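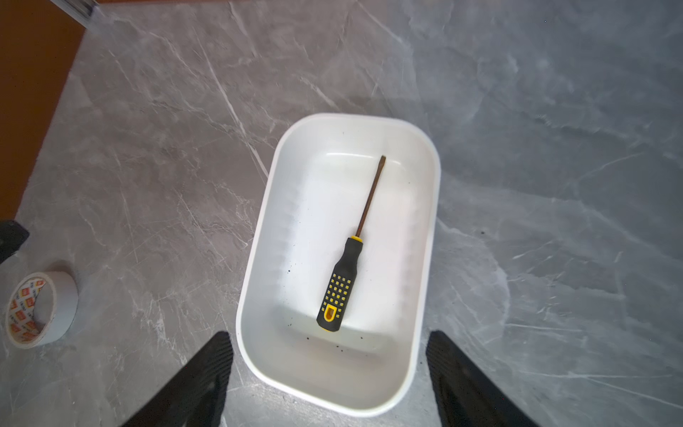 Wrist view, screwdriver in the white bin. One of the Skorar tool episodes.

Skorar tool set, README

Wrist-camera recordings from the Haverford robotics club, made for the manipulation round of the Dradton student meet. The arm is called Skorar. It was named before it could pick anything up, and the name has had to be patient.

What you get

289 episodes, one folder each. Every folder holds the wrist video, the joint log and a text file with the prompt the driver was given. Prompts are short ("take the screwdriver out of the bin") and were typed by people who wanted to go home, so expect spelling. We left it alone.

19 episodes are marked fail in the index. Please don't filter them out and then write to us that the set looks too easy.

Layout

episodes/ numbered folders, gaps included
index.csv one row per episode: number, prompt, driver initials, result
splits/ train and test lists
tools/ the replay script, plus a plotting script that works on one laptop

Setup

Python 3, then install from requirements.txt. The whole thing unpacks to around 784 MB. Run replay with an episode number to watch it with the gripper curve underneath. Run it without a number and it plays everything in order, a feature we found by accident late one evening in April.

Known problems

Gripper values are 0 for closed and 1 for open, except in the first batch, where it's the other way round. The loader flips them. If you write your own loader, you flip them.

The screwdriver has a black and yellow handle and a long thin shaft. Grasps on the handle replay well. Grasps on the shaft replay as a lesson in leverage.

There is grit in the bin in some episodes. It's not labeled and has no class.

The marble pattern on the work surface has plenty of thin white veins, and our first edge detector loved every one of them. Version 2 of the mask code is calmer.

Use

Free for class and club work. If you enter Dradton with a model trained on this, say so on your poster. Team Drastedia did last year, in very small type.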